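Laundry and Folding – Gallery
Dutthorpe Household Pages
Last updated: March

This is the laundry page of the gallery. The other pages cover the kitchen, the hall closet and the linen shelves. It has been the most requested one after the kitchen, mostly from readers in small apartments who fold on whatever flat surface they have and want to see how other people lay theirs out.

The method is the same one used throughout these pages. The clothes stay in the basket until their turn. One piece comes out at a time, gets laid flat in the middle of the table, and goes onto a stack when it is done. The stack stays in a far corner, away from the basket, so that folded and unfolded things do not get mixed up again. It is a slow way to work through a full load, but the stack comes out square and nothing has to be folded twice.

A dark tabletop suits this job. Light colors show up well against it, and so does lint. Ours at home is a plain Greson worktop, 62 inches long, which leaves space for a basket at one end and a stack at the other. A kitchen table will do. A bed is a poor choice – the surface gives, and the creases go in crooked.

T-shirts are the bulk of most loads. Smooth one out from the collar down and get the sleeves flat before making the first fold. If a sleeve is sticking up when you start, it will be a lump in the finished square. Work the wrinkles toward the hem with the side of your hand.
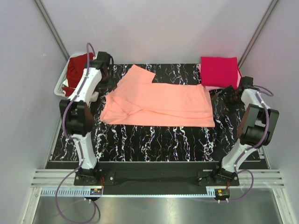

Salmon-pink garment spread out flat, with one corner still up. Dark red is waiting in the basket. 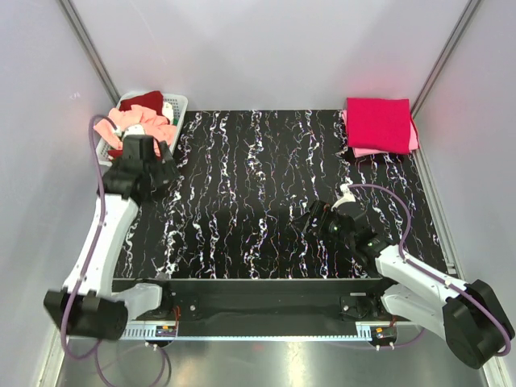 White basket with maroon and peach-pink in it, and the magenta square on its stack in the far right corner.

For the stack itself, pick one size and keep to it. We fold to the width of the shelf divider, and the Uton dividers we use take four stacks across. Thicker cotton goes at the bottom. Thin jersey slides, so put it on top or keep it in a drawer. Sorting by color is a matter of taste. It makes a shelf look tidier and does nothing else.

Baskets get more questions than anything else on this page. Plastic with open sides is the easiest to live with. It weighs little, it lets air through, and it can be rinsed in the tub. Wicker snags knits. Fabric hampers are fine for dirty laundry but they collapse when half full, and then you are digging for socks. The Kaczmarczyk hamper on the hall closet page is the exception, as it has a wire rim.

A few notes from readers' letters:

Fold as soon as the dryer stops if you can. Clothes that sit overnight need another shake and more smoothing.

Turn shirts right side out before they go in the basket – doing it at the table breaks up the work.

Keep towels for a separate session. They take up the whole table and shed onto everything else.

A load of 17 shirts takes me nearly half an hour at an easy pace, including putting them away. Socks and underwear are extra and I do those sitting down.

The next gallery page will cover sheets, including the fitted kind.

1767 views | 62 shares | 4 comments

Contact | © Dutthorpe Household Pages | Back to top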